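Wanted: part-time bookkeeper for a small seed and bulb business

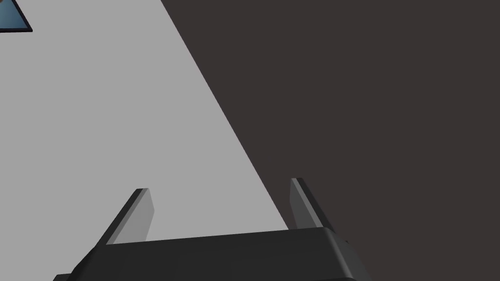
Hi, I'm Nuno Baptista and I run Nomasura, a mail-order seed and bulb business that started in my garage and has now taken over most of a shed behind the old dairy. I've been doing the books myself at the kitchen table for six years and I'd really, really like to stop!

So I'm looking for somebody to take them on, two mornings a week to begin with and probably three once the autumn bulb orders open in March. We sent out 2,118 parcels last year, up from 1,822 the year before, and my spreadsheet (it's colour-coded, and I'm the only person who knows what the colours mean) isn't coping.

What you'd be doing:

Matching payments to orders and chasing the odd one that's gone astray
Paying our growers, 94 of them at last count, most with one or two invoices a season
Quarterly tax statements, with our accountant checking them before they go in
Payroll for me, you and the four packers
Answering the phone if I'm out the back with my hands in a tub of ranunculus

You don't need a degree. I'd like you to have kept books for a small business before, and to be comfortable telling me I've lost a receipt. Knowing your way around gardening would be a bonus, but our last casual couldn't tell a daffodil from a leek and we got along beautifully.

You can do one of the mornings from home if you like. The other needs to be here, as half the growers still post their invoices on paper. There's parking, a decent heater and a kettle, and you can take home whatever bulbs are left over at the end of the season. Pay is by the hour and depends on experience, so tell me what you're on now or what you'd be after and we'll have a chat about it.

To apply, send me a page or so about yourself and the name of one person I can ring. No need for a fancy cover letter. I'll read everything myself and get back to you either way, though give me a week or so if it's raining and I'm behind on the packing.

Posted 2021-02-01. Open until I find the right person.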